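Home | Read | Make | Ask Darcy | Grown-ups

Why does wood have stripes? And how does a box stay shut?

By Darcy Halliday

I love tables. I know that's a funny thing to love, but bear with me! I've sat at one to eat, draw, do my spellings and sulk, and for years I never properly looked at one. Then last September a girl called Bạch wrote to me and asked, "Why has my desk got lines on it, and can I rub them off?" It was such a good question that I've been looking at tables ever since.

So, the lines. They're called grain, and they come from how a tree grows. In many places a tree grows quickly in spring and more slowly later in the year. The spring wood is often paler and the later wood is often darker, so if you slice straight across the trunk you get rings. But planks are mostly cut the long way, from the bottom of the tree towards the top, and then the rings show up as long lines instead. (Try it with a stick of rock or a leek. Ask a grown-up to do the cutting.)
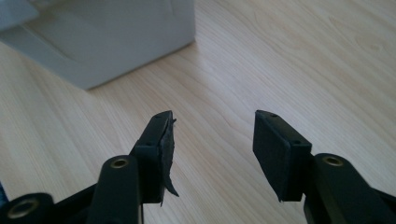
Fine lines in a pale surface. Look for the places where they curve.

Trees don't grow like rulers! They lean, they twist, they push out branches, and the wood has to bend its way round all of that. A curvy bit of grain might mean there was a branch close by. And no, Bạch, you can't rub the lines off real wood, they go all the way down.

Some tables only have a thin top layer with a wood pattern on it, and that can be a printed picture. I've been fooled lots of times. One trick is to look at the edge and see whether the lines carry on over the side. Another is to hunt for two patches that match exactly, like spot the difference backwards. A tree never makes the same patch twice, but a printer does it all day long.

Right, on to boxes. My sister keeps her beads in one (she says there are 2348, and I'm not checking) and when she dropped it on the stairs the lid stayed on. Not one bead got out! How? 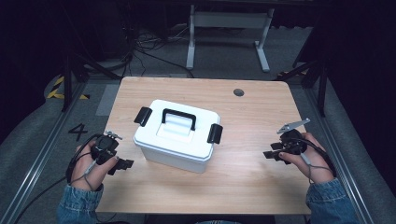 A white box with a snap-on lid, a black handle on top and a latch at each end.

The secret is in the latches. Plastic feels stiff, but lots of kinds can bend a tiny bit and then spring back. When you push a latch down, it has to stretch or bend just enough to get past a little ridge, and then it pops back into shape underneath — snap! Now it's hooked. To come undone it would have to bend again, and it won't do that until you pull it.

Two latches work better than one. With only one, the other end of the lid could lift up like a crocodile's mouth.

I like a handle that folds down, too. It stands up when you want to carry the box, and when it's lying down it takes up hardly any room.

Have a go yourself:

Find a box at home with a clip-on lid. Put something light inside, like 12 dry pasta shapes. Close one side only and gently tip it over a tray. Then close every side and tip it again. Listen for the snap each time, and see if you can spot the ridge that the clip hooks on to. Mine is so small I had to find it with my fingernail.

If you find a really wiggly bit of grain on a table, put some thin paper on top and draw the lines you can see through it. Send me your drawings! I've got 40 on my wall already and there's plenty of space by the window.

More to read
Why do drawers get stuck?
What is a hinge?
How glue holds on
Where do pencils come from?
Ask Darcy: why is my chair wobbly?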